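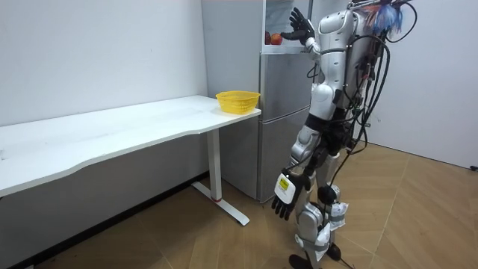

The study kitchen at Jurcombe, Natley. Top compartment of the fridge open.

Call for participants: Where does your fruit go, and does it matter?

Posted October 14, 2020

Jurcombe is looking for 41 households in and near Natley to take part in a study of how people put fruit away at home. The study is called Eide. It runs for six weeks beginning in November, and it pays.

Most of us have been told how to store an apple. Keep it cold. Keep it away from the bananas. Keep it in the drawer, never on the shelf, or on the shelf as long as it isn't against the back wall. Some of this advice has decent work behind it. A good deal of the rest gets passed from magazine to magazine until it sounds like common knowledge, and very little of it was ever checked in a kitchen where people come home tired and shove things in wherever there's space.

We have a particular reason for asking now. A storage method called Sudeo is being sold to households in our area. It comes as a wall chart and a set of shelf labels, and it promises that a family following the chart will throw out far less fruit. Maybe so. We asked for the results behind the promise and got a brochure. The brochure had a very nice drawing of a pear on it.

So we'd like to find out for ourselves. We have no stake in the answer. Jurcombe doesn't sell charts, labels, baskets or fridges, and Sudeo's makers aren't paying for the study. If the method works, our report will say so, and a couple of us will have to eat our words.

What you would do

You'd make two visits to our study kitchen, one at the start and one at the end. Each lasts under an hour. We hand you a basket of fruit and ask you to put it away as you would at home, between the desk and the fridge. No instructions, no right answer. We write down what went where and in what order. Then we ask you why, and we fully expect the reasons to be thin. Ours were.

Between visits you keep a fruit diary at home. Each time fruit comes into the house, you note what it is and where it lands. Each time a piece leaves, you note whether it was eaten, cooked, given away or thrown out. Please be truthful about the last one. A diary in which every plum gets eaten on time is of no use to us, and we have read enough of them in earlier work to doubt that such homes exist.

Half of the households will be given the Sudeo chart to follow. The other half carry on as they are. You can't choose which group you are in. We know this is annoying if you were hoping for the chart, or hoping to avoid it.

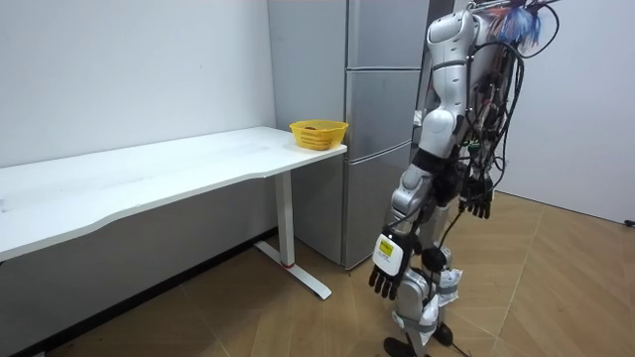
Gray three-door fridge and long white desk, where both visits take place.

Who we want

Anyone over 18 who does at least half of the putting away in their home. You need a working refrigerator and you need to buy fruit most weeks. It can be any fruit. Fresh, please – canned doesn't count for this study, and neither does juice.

We'd especially like to hear from people who share a kitchen with roommates, from people with small fridges, and from households with children old enough to help themselves. Studies of this kind fill up with careful, interested people who already own a crisper drawer organizer. They're pleasant to work with and they skew everything. If you have ever found something at the back of a shelf and been unable to say what it was, please apply.

You can't take part if you sell kitchen storage goods, if you already use the Sudeo chart, or if you'll be away for more than a week of the study.

What you get

Up to $100 per household. You receive a quarter of it after the first visit and the rest after the second, less a deduction for any diary week that is missing completely. A diary week with bad news in it is paid in full. We'll cover bus fare to Natley. Parking is free behind the building, though the lot is small and fills early.

You'll also get a copy of the report when it's done. We aren't going to tell you it will change how you live. It may well find that a fridge is a cold box and that fruit lasts longer in it if you remember it's there.
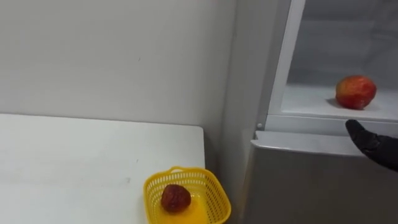
Doubts we have about our own study

Putting fruit away in a strange kitchen is a little artificial. People tidy up their habits when they know someone is taking notes, and they often place things more neatly than they would in their own home. That is part of the reason for the diary, which has the opposite weakness: we have only your word for it. We hope that between the two we'll get something close to the truth, and the report will say plainly how close we think we got.

Six weeks is also short. It takes in one stretch of late fall and early winter, when the fruit people buy is mostly the kind that keeps. A chart might do better or worse with summer berries. We can't tell from this study, and anyone who quotes it as if we could will get a letter from us.

Finally, keeping a diary may cut waste all by itself. If you have to write down every lost nectarine, you may start eating nectarines. Both groups keep the same diary for that reason, so at least the effect should be shared.

Health and privacy

Visits are for one household at a time, with time between them for cleaning. Please wear a mask, wash your hands when you arrive, and stay home if you feel sick. We will move your visit without any fuss and it won't affect your payment.

Your diary is stored under a code, with your name kept separately. We won't pass your details to Sudeo or any other company. You can drop out whenever you like, and you keep whatever you've been paid so far.

How to apply

Write to the Eide desk at Jurcombe, Natley, or pick up a form at the front counter. Tell us:

How many people live in your home
What fruit you bought last time you shopped
Where it is now, as best you know
Which days you could visit

Please don't go and rearrange the fridge before answering the third one.

We'll reply to everybody, including people we can't take. Places are given out by household type and not by who writes first, so a slow reply from us doesn't mean no. Once all the places are filled we will keep a short waiting list, as a few households always drop out when they see the diary.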